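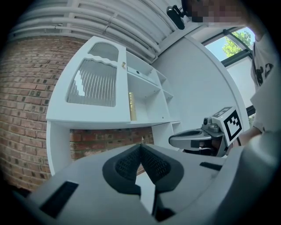 Example Collection, Minutes, 19 September 2018

Present: Hunville and Lenwood teams. Minutes from July approved.

1. Shelf and desk task. Lenwood has 33 examples, all done with the two hand-held grippers. Some 10 need to be recorded again for jerky motion.

2. Marker cubes. Both cubes must stay in view of the head camera. Operators are to start each example with the arms raised
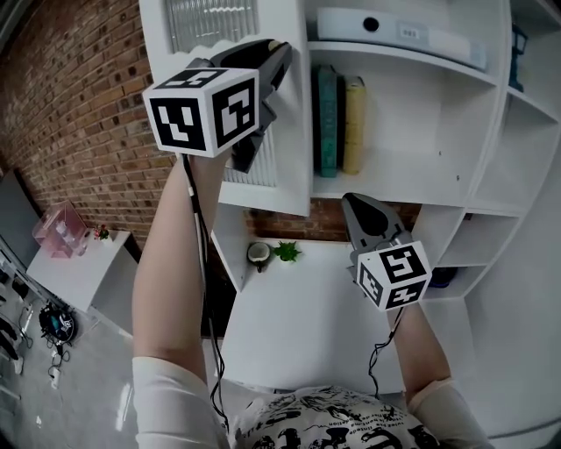 and hold still for 2 seconds before reaching for anything. Cables stay clear of the hands.

3. Training. The first Tripathi run waits on the repeats. Hunville will check the labels.

4. Fudmont site. Held over.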